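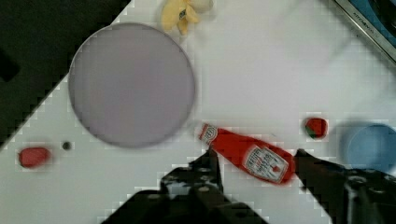

She has a rule now, and she puts it in the first line of her dating profile: "Happy to talk on the phone, not looking for a pen pal." She is 28, lives in Vollbridge and works in the billing office of a dental practice. She asked us not to use her name, mainly because her coworkers don't know she is on Clulano and she would like to keep it that way.

The rule came in February, after a match she had been messaging for six weeks. They had written to each other every day, first on Clulano and then on Dilel, which she says is where most people move once they get tired of the dating app's notifications.

"It was good morning, good night, what did you have for lunch," she says. "I knew his sister was getting divorced. I knew what he paid for his car. I had never heard his voice."

When she suggested meeting, he was busy. When she suggested a call, he said he hated the phone. She asked a third time and he stopped answering. She doesn't think he was a scammer, and he never asked for money or pictures. Her guess is that he liked having someone to write to in the evening.

"I was angry for a while, but mostly I was embarrassed at how much time I'd spent. I went back and scrolled through it one night. It took forever just to scroll."

So she changed how she does things. If a conversation is going well, she offers a call within 3 days. The call is short, and she says up front that it will be. If the call is fine, they make a plan to meet. If the other person doesn't want to talk, she wishes them luck and unmatches.

Most don't want to talk. She is plain about that. Some say they are shy, and she has some sympathy, since she was nervous about it too. Others take it as an accusation. One man wrote back that he "didn't apply for a job." Another sent her a voice message of himself sighing.

"I played that one for my roommate," she says. "It was a really long sigh."

We asked whether she worries about losing good people that way. She took a moment over that.

"Probably I have. There are people who are terrible on the phone and lovely in person. My dad is like that, he picks up and says 'yes' and then nothing. If I'd met my dad on an app I would have unmatched him. But I can't do another six weeks. I had to pick something, and this is what I picked."

The calls themselves have been mixed. She takes them in her car, parked outside her building, because the walls in her apartment are thin. A few were over almost as soon as they began. One man had a television on so loud that she could follow the ball game. Another was cooking and put her on speaker, and she could hear someone else in the kitchen asking who it was.

"He said it was his cousin. Maybe it was. I said I had to go."

Others surprised her. A man whose messages had been one or two words at a time was funny and easy to talk to, and told her he types slowly because he broke two fingers playing softball. They had dinner at Intarasuk, the Thai place across from the bus station, and went out a few more times before deciding they wanted different things. He wants to move closer to his family and she doesn't want to leave Vollbridge. They still send each other restaurant recommendations.

"I would never have met him under the old way of doing it," she says. "I'd have thought he wasn't interested. His texts were so boring."

She has other rules, though she holds them more loosely. She meets in places she already knows. She drives herself. Her roommate gets the name of the place and a time to expect her home, and if she is going to be late she sends a message. She doesn't give out her last name until after a second date, and she took down a photo that showed the sign over her office door after a match asked which dentist she worked for.

"He might have just needed a dentist," she says. "But I hadn't told him."

Her profile has gotten shorter as well. It used to have a paragraph about travel and a list of shows. She cut all of it and left two things: that she swims, and that she is learning to bake bread and isn't good at it yet. The bread gets the most replies. She finds those conversations easier, and a little less like being interviewed.

"Sorry," she adds. "This is fine. You know what I mean."

She gets fewer matches than before. At the start of the year she had more than 100 conversations sitting in her inbox, most of them dead, and she deleted them in one evening. Now she keeps it to a handful and answers when she has time. Some weeks she doesn't open the app at all.

Her friends are split. One has copied the phone rule and likes it. Another told her it makes her sound difficult, and that men will think there's something behind it.

"There is something behind it," she says. "I don't mind if they know that. I just don't put the whole story in my profile."

She was seeing someone when we spoke on 26th July, though she didn't want to say much about him. It is early, and she would rather he didn't read about himself. They matched, talked on the phone the next day, and the call that was supposed to be short went on until her phone battery ran down. She had to go inside for the charger and call him back from the hallway.

She hasn't deleted Clulano. She did turn off the notifications – he said he had done the same – and they plan to talk about the rest when he gets back from a work trip. In the meantime they are mostly texting. She sees the problem with that and says she has told him to call.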